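The kitchen in Varkell Street was so small that Edgars Paulauskas could stir the soup and close the refrigerator with the same step. He had rented it in June, and for 2 months he ate from paper plates, as all his own were still in boxes. Now his sister was coming on Sunday, so he decided to become a person with a kitchen.

He washed the white cabinets first. Then he washed the gray floor, going backward from the stove to the door, and he had to wait outside in his socks for 30 minutes. A neighbor passed him on the stairs and wished him good luck - he did not know for what.

In the last box he found their mother's fruit bowl, packed in a newspaper. He went down to the shop and bought a lemon and some other fruit. He put the bowl on the wooden counter, moved it to the left, moved it back.

In the evening he wrote to his sister about the bowl.
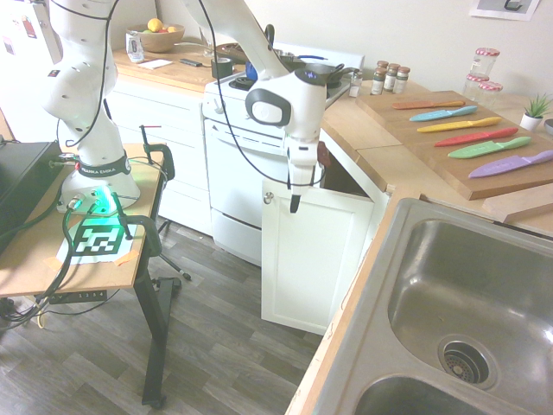 Ilze wrote back that the bowl was hers, that she had looked for it in every closet for years, and that he should never put a lemon together with soft fruit. Then, after a minute, she asked if he had any chairs.

He had one chair. He put on his shoes.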